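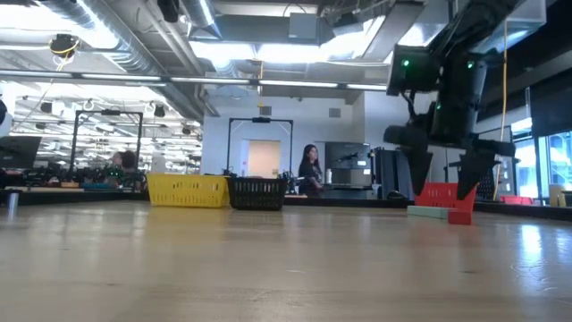

Work table, top surface. Light wood, fine scuffs, one short pale scratch.

Braltidach Annex, Furniture and Floor Walk-Through
Feb 13, 2018
Inspector: Wanpen Yimyam
Form supplied by Bresteo, revision 3

1. Table tops free of splinters and raised grain: PASS
Comment: The last report called this surface "like new." It has scuffs. They are cosmetic, but I would like to know what that inspector was looking at.

2. Table legs and fasteners tight: PASS WITH NOTE
Comment: Tightened two bolts by hand on the long table in Room 3. The maintenance log says all bolts were torqued in September. No torque value is given and no tool is listed. I am recording that as "not shown."

3. Load labels present and legible: FAIL
Comment: The Wemuvine folding tables are sold with a 317 lb rating. The sticker is missing from the pair by the window. I was told everyone knows the limit. I asked two people and got two different answers. Replace the stickers.

4. Carpet seams flat, no lifted edges: PASS WITH NOTE

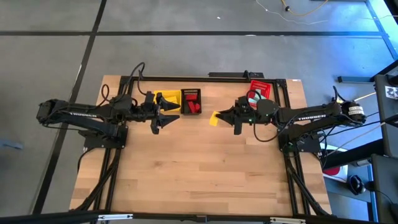
Seams were walked in both directions in soft shoes and again with a cart. One edge near the storage closet in Room 3 catches the cart wheel. It has been glued before and I doubt more glue will help. Pull up the square and reset it.

5. Walkways clear to 45 inches: FAIL
Comment: Measured at the narrowest point between the coat rack and the copier. The floor plan on the wall shows plenty of room, but the plan does not show the coat rack.

6. Exit door opens fully: PASS
Comment: Sticks slightly at the bottom. Check again in damp weather.

7. Chairs stacked no higher than marked line: N/A
Comment: There is no marked line. This item has been checked "yes" on every form in the binder.

8. Cleaning products stored and labeled: PASS WITH NOTE
Comment: The Chu floor polish claims to be "slip-proof when dry." I could find no test behind that on the label or the data sheet. Do not use it on the entry tile until the supplier sends something in writing.

9. Lighting at work height: PASS
Comment: Glare on shiny table tops is not covered by this form. It should be.

Score by Bresteo's method: 80
Comment on score: The method gives half credit for notes and full credit for N/A, so item 7 counts in our favor. I would not post this number in the lobby. Items 3 and 5 stay open until I have seen them fixed myself. An email saying "done" will not close them.

Signed: W. Yimyam
Copy to: building office, binder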